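Praklow Travellers' Reading Circle
Minutes of the meeting held on 1st July in the upstairs room at Medeiros

Present: Simone Fontes (chair), the secretary, and enough of the membership to make a vote legal.
Apologies: the two members who chose this year's book.

1. Minutes of the last meeting
Agreed, after the word "brief" was struck out in front of "discussion of camels".

2. The summer book
The circle has now reached page 106 of A Journey up the Multum, with Notices of the Fishes, Fevers and Customs of Its Banks. The author has yet to reach the Multum. Simone reminded members that the first volume deals with getting the luggage ashore, and that she had said so when it was proposed.

Opinions varied. One side of the table admired the chapter on river mud, which was felt to be sound on mud. The other side asked whether the author ever speaks to any of the people he passes judgement on, and wanted it minuted that his guide, who does all the work, is given no name until the appendix, where it is spelt two ways. Both points were accepted. It was agreed to read the guide's short account of the same journey alongside the second volume, if the county library can be talked into lending it.

The secretary was asked to find out what a "notice of fishes" is. Carried over from last time.

3. The map
The folding map is missing from our copy. A replacement from the dealer at Grerkar would cost £87 and has a tear through the delta. After some talk it was decided to do without the delta and without the map. Members may trace the one in the library's copy, in pencil, and not on the map itself - this has come up before.

4. Money
The balance stands at £2124, most of it left to us for the purpose of "fostering curiosity about distant parts". Room hire for the autumn has been paid. A proposal to foster curiosity by way of a better class of biscuit was put to the vote and lost, narrowly.

5. Outing to Grerkar
The museum will let us see the expedition journals if we come in one party and leave our pens at the desk. The coach seats 17. Names to Simone by the end of July, with a deposit, please; a promise of a deposit was tried last year.

It was asked whether the journals are legible. The museum says they are "characterful". Members with magnifying glasses should bring them.

6. Talk for the autumn
Simone has offered to speak on ships' surgeons who took up botany, a subject on which she has a box of notes and, by her own account, no ending. Accepted with thanks. The secretary asked that the slides be numbered in the order in which they are to be shown.

7. Any other business
A member wished to know why travellers of the period always describe the weather at home before leaving. Nobody could say. It was raining when the meeting closed.

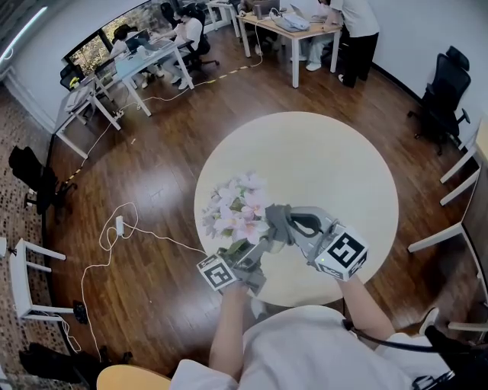
8. Next meeting
Same room, same hour, pages 107 to the end of the volume. Anyone who has read ahead is asked to keep quiet about the crocodile.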